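The Second Pair

The budget form from Heitmann had one line for equipment, and Kyu-ri had been looking at it since breakfast. It said "Grippers, hand-held, pair" and then left a space for a number. She had written 2 in pencil, rubbed it out and written 1.

The quote from Trorkden lay beside it. A pair cost 525 pounds. Spare pads were 30 a set and a replacement cable was 77, which she thought was a lot for a cable. The money had to be spent or promised by the end of November.

She turned the laptop round on the desk so that the pictures faced the other chair.

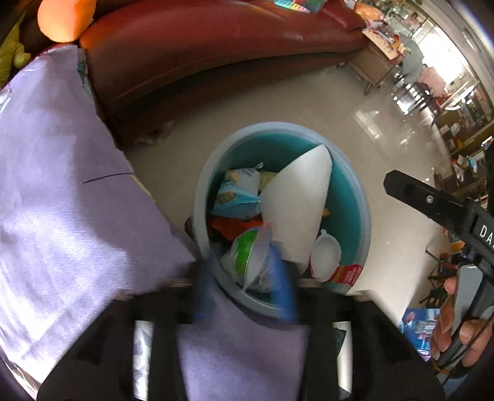
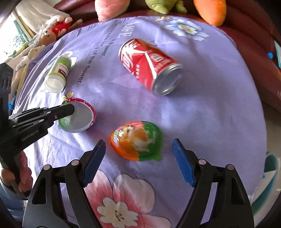
Khrystyna-Mariia Skoryk said that one pair was no use to anyone. If a pad split on a Tuesday morning, the people at Wultilthorpe would sit on their hands until the post came, and they would still have to be paid for sitting. Had anybody put that on the form?

"There isn't a line for it," Kyu-ri said.

"Then put it in the notes."

"The notes box holds up to 70 words. I've used most of them on the van."

Khrystyna-Mariia pulled the quote across and read it from the bottom, where the delivery terms were. She had run the Stiltham site for two winters and she read everything from the bottom. Delivery was included if the order came to more than one pair. If it didn't, they would pay carriage, and the pads would be sent separately from another warehouse.

"When did the last pads go?" she asked.

Kyu-ri opened the other file. It was a list she had started in the spring, and she had been more careful with it at the beginning than she was now. The left pad on the old pair had gone first. After that there was a gap in the list, and then both pads on one line, with no reason given.

"Wear, mostly," she said. "The ridges go smooth, then things start to slip. Cans are bad. Anything round and shiny."

"And the cable?"

"Someone stood on it."

"So buy the cable."

"I was going to tape the old one."

Khrystyna-Mariia said nothing to that. She got up and filled the kettle, and while it boiled she looked out at the yard, where the van was parked with its back doors open. It needed two tyres. That was on the form as well, under Vehicles, and the figure there was in ink.

"What do they want at the end of it?" she asked. "Heitmann. What is it for?"

"Clearing up after people. Picking things off a table, putting rubbish in a bin. We do it by hand with the grippers, in ordinary rooms, and then the arm is supposed to learn it."

"I know that. I mean what do they want from us. Is it hours or is it rooms?"

Kyu-ri had to look. She went through the contract with her finger on the page and found it under a heading that had nothing to do with it. It was hours. She had been planning for rooms. All summer she had been ringing round for flats and shops, and paying deposits on two of them, and the rooms were not what Heitmann counted.

"Hours," she said.

"Then you want two pairs and fewer rooms."

Kyu-ri took a clean sheet and wrote it out. She crossed off the second deposit, which they could still get back if she rang before five. She put down two pairs, then a set of pads, then the cable. She added it up, and added it again on the calculator because she didn't trust the first answer. It came to more than the line had last year. Without the deposit it was not much more.

"They'll ask why it's gone up," she said.

"Tell them it's hours."

The tea was made and neither of them had any milk. Khrystyna-Mariia drank hers black, standing up, and then went out to shut the van doors because it had started to rain. Kyu-ri rang about the deposit. A man at the other end said he would need it in writing, so she wrote it while he waited, read it to him, and sent it at ten to four.

Then she pulled the form back in front of her and wrote 2 in the space, in ink this time. In the notes she took out a sentence about the tyres and put in one about the pads.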